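Huvura Gripper Cell Safety and Setup Kit
By Stusach
Item no. 604

Home > Robot Cell Supplies > Floor Marking, Signs and Checklists

In stock. Ships from our own shelves.

If you have ever tried to turn a safety standard into something the people on your floor will really use, you already know why we put this kit together. The standards for industrial robots are good and careful documents, and we would never tell you to skip them, but they are long, and the person loading cartons at a bench on a busy morning is not going to stop and look up a clause. What that person needs is a line on the floor, a card at eye level and a short list that gets signed before the arm is switched on. The Huvura kit gives you all three, along with a handbook that ties each piece back to the risk assessment you (we do hope!) already have on file.

We wrote it with smaller shops, training rooms and shared labs in mind – places where several kinds of machine live under one roof and where visitors come through more often than anyone planned for. It suits fixed arms on benches, arms on mobile bases, and grippers used for boxes, bins and trays.

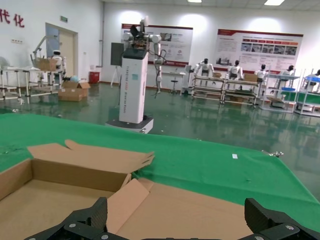 The handbook spends a good deal of its time on the gripper, and we make no apology for that. Plenty of people look at the reach of the arm and forget the pinch point at the fingers. You will find a page on checking finger screws at the start of a shift, a page on setting grip force for cardboard, and a page on keeping the work surface clear of small stray items before a pick routine runs. A scrap of paper or a clip is easy to overlook, and it takes a moment to pick up.

What comes in the kit

6 wipe-clean station cards with space for the cell name, the responsible person and the stop procedure
1 roll of yellow and black floor tape
1 pad of pre-start checklists, 400 sheets
1 spiral-bound handbook
1 set of lockout tags with ties
1 blank floor plan sheet for drawing walkways and reach zones

How customers use it

Most people begin with the floor plan sheet. Draw every machine at its full reach, including any tool it carries, and then draw your walkways around that. Doorways and exits go on the plan too, and they stay clear at all times. Only then get out the tape. A full layout takes around 6 hours for a medium-sized room, and it goes much better with two people.

"We had been taping first and thinking second," writes Dennis Sang of Kokkonen, who ordered his first kit in September. "Drawing it all out showed us a walkway running straight through the reach of one arm. We moved the bench the same day."

Please note

The kit supports your risk assessment and does not replace it. Local rules and the manual from your robot's maker always come first. Floor tape is a marking and should never stand in for a guard or a scanner where your assessment calls for one.

The tape is made for sealed and coated floors. Clean and dry the floor well before you lay it, and press down the ends firmly.

Goes well with

Brodance sign stand, weighted base
Refill pad, pre-start checklists
Extra station cards, blank

Page last updated December 21, 2025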